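Lerkix (student robotics club)

Lerkix is the robotics club I joined in my first year at Asau, and I've been hooked ever since! We meet in November for the Caron Cup, a tabletop sorting contest with 26 teams and a top score of 1000 (our best is 900, and yes, I bring it up a lot). Teams work with ordinary stuff: a plush toy, a Pringles can, a small speaker box, whatever's around.

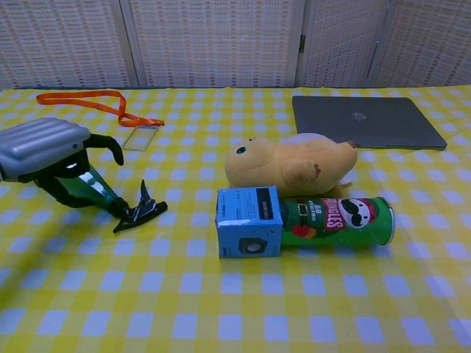
Rules

Each team gets six tries. Dropped items cost points, and code has to be written in Plomix, our club's own little language.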